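Section 5: Setting Up the Watden Entryway Shoe Dryer

Welcome to the fun part! Your Watden is out of its box, the feet are on, and you're a few minutes away from warm, fresh shoes every morning. Read this section through once before you plug anything in.

Choosing a spot

1. Pick a flat, level floor near a grounded outlet. Tile, wood and vinyl all work well. Thick carpet blocks the intake underneath, so slide the floor tray in first if carpet is all you have.

2. Leave 7 inches of open space behind the dryer. Coats hanging right over it are fine as long as the hems stay clear of the vents.

3. Run the cord along the wall and press it into the two clips on the back panel.

CAUTION: The dryer draws 400 watts. Do not use it with an extension cord or a power strip.

Before you load it, take a look at how your household really uses the entryway. Boots and sneakers need the dryer most. Slippers and sandals are happy on an ordinary rack nearby, and keeping them there frees up the tubes for the pairs that came in soaked!
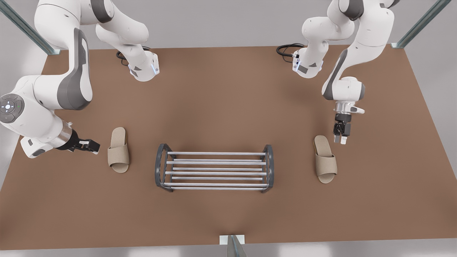 Wet pairs go on the tubes with the laces loosened and the tongues pulled forward, so the air can get all the way down to the toes. Take out removable insoles and lay them across the top grill (they dry wonderfully there).

First run

4. Turn the dial to LOW and press Start. You'll hear the fan right away, and the heat follows a little later.

5. Let it run empty for one full cycle. A faint smell is normal the first time.

6. Load your shoes and choose a setting: LOW for leather and suede, HIGH for canvas, rubber and most sports shoes. The timer goes up to 5 hours.

NOTE: Never use HIGH on glued dress shoes. If you aren't sure, stay on LOW and give them a second cycle.

7. When the cycle ends, wait for the fan to stop before you lift the shoes off.

Cleaning the filter

Slide the filter out from the left side once a month, tap it over the trash, and rinse it if it still looks gray. It must be fully dry when it goes back in. March is a great time to swap in a new one, after the salt and slush of winter.

Text by So-ying Hsueh. Revised 1/1/25.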